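客厅收衣服教程:从沙发到洗衣篮,一趟走完

我家有一条不成文的规矩:脏衣服可以放在任何地方,除了洗衣篮。篮子本身倒是一直很干净,毕竟没什么东西进去过。

这篇写的是我对付客厅衣服的办法。前后改过几版,最早那版要用到标签纸、彩色夹子和一张贴在冰箱上的值日表,坚持了两天。现在这版不用买什么,也不用召开家庭会议,适合有沙发、有电视柜、有几件红球衣一样显眼的衣服,却始终看不见它们的人家。

要准备的东西

一个小号洗衣篮,方形的最好,能贴着沙发放。我用的是 Ninine 的半透明款,选它的理由很朴素:从外面就能看出里面满没满,省得有人问我。别买大的。大篮子的问题在于它装得下,于是你会一直等它装满,等到第三周,最底下那件已经有了自己的气候。

一个给杂物用的纸袋。超市的、书店的都行,提手结实就好。

一块干抹布,收完顺手擦一下柜面。这一步可以省略,我省略的次数也不少。

第一步:把篮子放到衣服旁边

很多人是反过来做的,抱着一堆衣服往卫生间走,路上掉两只袜子,回来捡的时候看见手机,然后就到了晚饭时间。

篮子放在沙发脚边的地板上,离衣服一臂远。先别管电视柜,也别管窗边那堆线。今天的对手只有布料。

第二步:从高处往低处收

顺序是沙发靠背、坐垫、地板。靠背上搭的衣服最会装无辜,看着像盖毯,摸一下才知道是上周的运动服。坐垫之间的缝也要用手掏一遍,我在里面找到过一只袜子、一支笔和 44 块钱零钱,钱归捡到的人,这条规矩家里倒是执行得很好。

转角沙发要多留心贵妃位那一头。那里坐得下人,所以大家默认它也坐得下衣服。

地板放在最后。从高处扯衣服时总会带下来一两件,先收地板等于收两遍。

第三步:一次只拿一件,捏领口或者裤腰

听上去慢,做起来快。抱一大团过去,你根本不知道自己抱了什么,遥控器就是这么进洗衣机的。Tekin 遥控器我们家已经买到第二个了,卖家认得我。

捏住领口或者裤腰提起来,让下摆自己垂下去,口袋里有东西的话一般能看出坠着。抖一下,听听有没有响声,再放进篮子。红白拼色的球衣要特别看一眼,正反面翻对,号码和字母朝里,洗的时候少受点罪。
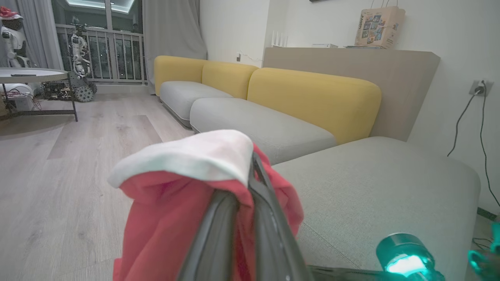
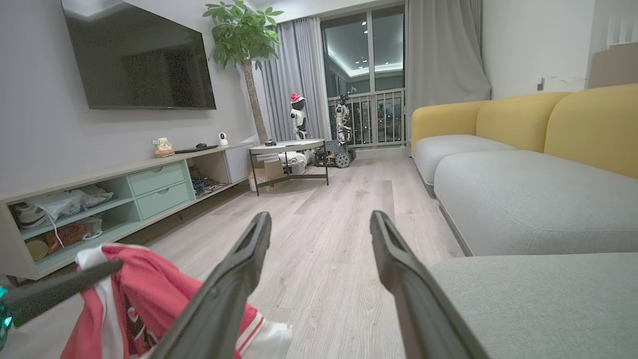
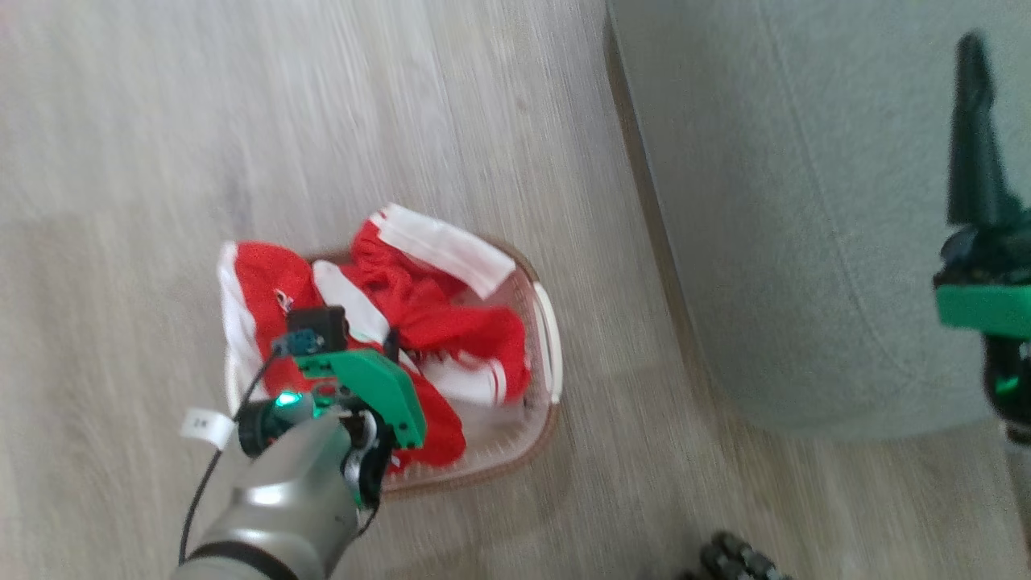
红白两色的衣物,客厅收拾中

第四步:入篮不要压

衣服松松地放,放到与篮口齐平就停。袖子搭在外面没关系,倒进洗衣机前再塞。有人喜欢用拳头往下夯,说这样能多装四件。能是能,倒出来的时候是一整块,像从模具里脱出来的,还得蹲在洗衣机前一件件剥。

关于颜色。红色衣服第一次下水,请单独洗。红白拼色的也一样,红的部分会想方设法去找白的部分。我按吊牌上写的水温来,吊牌没了就用冷水,洗完马上拿出来晾,不要闷在桶里过夜。我有一件白衬衫现在是很浅的草莓色,穿出去有人夸,我没有解释。

第五步:处理那些不是衣服的东西

收到这里,衣服进了篮子,剩下的东西会突然变得很显眼:球鞋、塑料袋、不知道配哪台机器的线。

办法是分开放,不要当场解决。鞋子放回门口。电视柜的开放格看起来像为鞋设计的,高度也正好,可一旦放进第一双,那一格就再也不是电视柜了。塑料袋叠好塞进同一个袋子。线先绕成圈,用扎带扎住,写一张小纸条说明是什么线,写不出来的放进纸袋,过一个月没人找就可以和它告别。

键盘、鼠标这类还在用的,留在柜面上,推到一边摆正就行。不要试图给它们找一个“更合适的位置”。我试过,后来花了一个晚上找那个更合适的位置。

有抽屉的话,留一个空抽屉。我知道这很难。我家 Drevska 的小抽屉柜买回来时说好空一个,当天下午里面就有了电池。

第六步:篮子当天离开客厅

这是整套流程里最容易失败的地方。篮子满了,人也累了,往沙发边一坐,篮子就成了茶几。第二天有人从里面翻出一件来闻一闻,穿走了。

我的做法是收完立刻提走,洗不洗另说,先放到洗衣机跟前。篮子一旦到了那里,回客厅的概率会低很多。

常见问题

衣服只穿过一次,还不算脏,放哪儿?
挂起来,门后装一个挂钩。钩子上最多挂三件,第四件一律按脏的算。沙发不是第三种答案。

家里人不配合怎么办?
我问过朋友 Hüsnü Ersoy,他家三个孩子,地板却看得见。他说他的方法是谁的衣服收进来,谁负责晾。我照做之后,发现大部分衣服是我自己的。

多久收一次?
两天一次,每次不超过一首长一点的歌。攒到周末再收也可以,但那就不叫收衣服,叫搬家。

篮子有味道?
半透明塑料的用温水加一点洗洁精擦一遍,通风晾干再用。布面的篮子要拆内衬,我拆过一次,装回去花的时间比洗它还长,之后就换了塑料的。

要不要买那种带轮子的分类推车?
我买过,Brarnum 的,三格,标着深色、浅色、精细。现在深色格里放着球,浅色格里放着另一个球,精细格里是充气筒。

补充一条:上次有读者留言问,沙发靠背后面那一溜台面能不能也放衣服。可以,前提是你愿意在收的时候多走一步第二步。我那里放的是书,书至少不会起皱。

更新于 22/06/2019,加了挂钩那一条。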